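Laundry and Fabric Tips, Tested With a Suspicious Eye
By Cormac Costello

Every August the same cleaning advice comes around again, and every August I get mail asking if it works. Mostly I doubt it. I've spent a good many Saturday mornings trying this stuff in my own laundry room, and what follows is what I'd still do after the novelty wore off.

Vinegar in the rinse

People swear it softens towels, brightens colors and chases off every smell known to man. I ran it on half my towels for 8 weeks. The smell part, fine, I'll give it that. Softer? My wife couldn't pick the vinegar towels out of the stack and neither could I. Some washer manuals tell you to keep vinegar away from the rubber seals, so read yours first.

Satin and anything else with a shine

You'll hear that satin has to go to the cleaners. Maybe. "Satin" is only the weave, and the fiber under it could be silk, acetate or plain polyester. Look at the tag. Polyester satin cushion covers usually do all right in cool water on the gentle cycle, inside out, zipper closed. Silk I wouldn't risk.
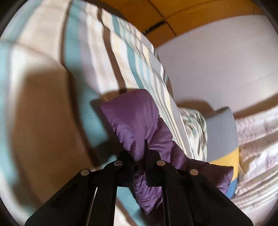

Skip the hair spray trick for ink. It was supposed to work because of the alcohol, and plenty of hair sprays now have very little of it. What you get is an ink stain with a sticky ring. Dab on rubbing alcohol with a white cloth, and try it on a hidden seam first, particularly on acetate, which can turn dull and stay that way.

A reader in Liltwood wrote to say that ironing satin through a paper bag gives a better shine. I tried it. It gave me a crease in the shape of a paper bag. Low iron, wrong side, thin cotton cloth in between.

Dryer balls

I bought a set of the Prirari wool ones and a set of the spiky Brophy plastic ones. The box promised 30 percent less drying time. I timed the same load of sheets with and without, and the best I ever saw was 2 minutes. They do make a racket. I've kept the wool ones for bulky things and given the others to the dog.

Lint rollers and what to use instead

A damp rubber glove does the same job on upholstery. Drag it in one direction and the hair rolls up into a rope. It's no good on loose knits, where it pulls. The Trakell brush costs more than a year's worth of rollers and clogs at the base, so I can't see the point of it.
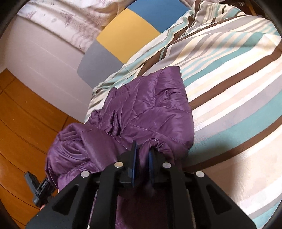 Quilted jackets

Tennis balls in the dryer are the famous tip, and for once I have no quarrel with it, at least for down. Use clean ones, low heat, and stop now and then to break up clumps with your fingers. With polyester fill I can't say they made any difference.

Don't wring a quilted jacket. Press the water out in a towel, then dry it flat or in the machine if the tag allows. Fabric softener stays on the shelf for this one.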